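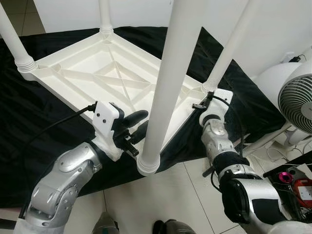

Posted in: Garden & Patio / Fix It Yourself

A resin side table that rocks usually has a leg seated short of its stop. Turn the table over on a soft cloth and check each joint before cutting or shimming anything.

1. Pull each leg straight out with a slow twist. Do not lever it sideways — the corner boss will crack first.
2. Brush grit out of the sockets, wash with dish soap, and let them dry.
3. Refit the legs by hand until they stop.
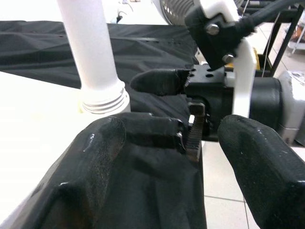 Hipólito Mansilla reports that on his older Rinen table, warming the sockets with tap water made tight legs go in without a mallet. Keep the water below 56 °C and dry the parts before assembly.

4. Measure each leg from collar to foot. A difference under 2 mm can be taken up with a felt pad.

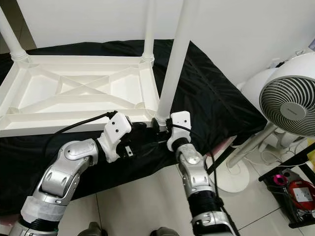

5. Stand the table on a floor you know is level and press on opposite corners. If it still rocks, rotate it a quarter turn; a rock that stays in the same spot is the floor.

2 comments

Macarena Arancibia: Does step 2 apply to glued legs?

Zyanya Quezada: No, leave glued ones alone and go to step 4.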